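Home recording guide for hand-held grippers reaches version 2

Good news for anyone who collects gripper recordings in ordinary homes: the second version of the Hajdu guide came out in June, and it's a big step up. The first one ran to a few pages and left plenty to guesswork. The new one covers how to set up a room, how to log a task, what to do about other people in view and when a recording should be thrown out, all in language you can follow with a gripper in your hand.

The guide is put together by Curkus with help from Prukbridge, whose recording crews tried out the draft rules in bedrooms, kitchens and hallways. Máté Pálfi, who edited the text, says the crews were wonderfully blunt. "They sent back pages covered in crossings-out. One rule had four exceptions before it even got to the rule, so we scrapped it and started again."

The part that will please most people is the chapter on tidying tasks. Soft packets, shiny wrappers and bedding that shifts whenever something is put down on it are all everyday stuff in a home, and the old guide hardly mentioned them. Now there's a proper set of rules for sorting small things into and out of a tray, including sessions where two grippers are in use. Each gripper gets its own log line, and the operators agree before starting which of them calls the end of the task.
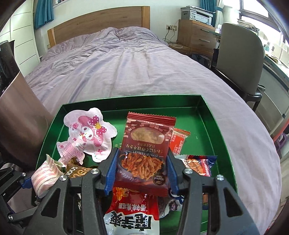 Snack packet in the grip, tray on the bed.

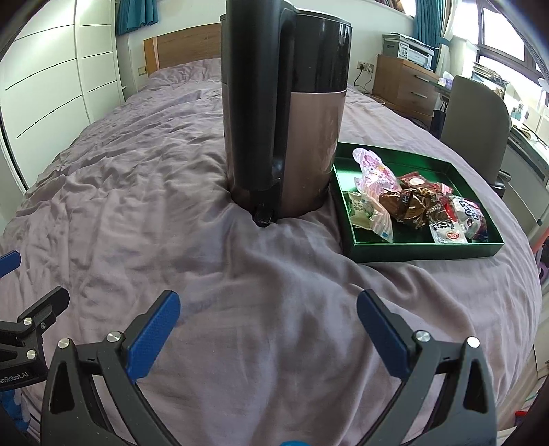
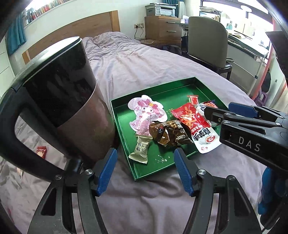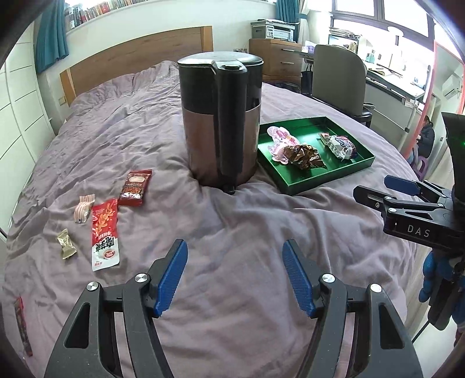 Kettle or tall cup and tray, with the gripper's fingers open, in the last three.

What changes for crews

The start layout has to be written down before the first grasp, with every loose object named. "Snacks" on its own won't do any more. A crew should say whether it's a bag, a stick packet or a twisted sweet wrapper, as they behave so differently between two finger pads.

Furniture and household things in the background can stay where they are. Juwita Oei of Prukbridge fought hard for this one and she's delighted it made it in! Her crews used to spend ages clearing desks and shelves before a session, and the rooms ended up looking like nobody lived in them.

People are handled more carefully. Anyone living in the home must be told when recording starts and stops, and if a person comes into view, even through a doorway, the log must say so. Recordings without a signed consent sheet can't be shared at all.

Failed grasps stay in. If a packet slips, the operator carries on and marks the slip afterwards - no quiet restarts. Old-style logs often skipped these, and Wahyudi Purba, who checks recordings at Hivix, reckons they're some of the most useful bits he gets.

Checked against real sessions

Before the text was settled, Hivix went back over almost 3000 older recordings to see how they would fare. Of those, 2578 met the new rules with their logs as they stood. Most of the others fell down on a missing start layout, so the new log sheet puts that box right at the top.

Irén Pap is now running short training mornings for new operators, with a practice tray for everybody and plenty of rustly packets. Places go quickly, so it's worth writing to Curkus early.

The guide and log sheet are free to download from the Curkus site. Comments on the chapter about two-gripper work are still open and should go to Béla Antal, who is collecting them for the next update.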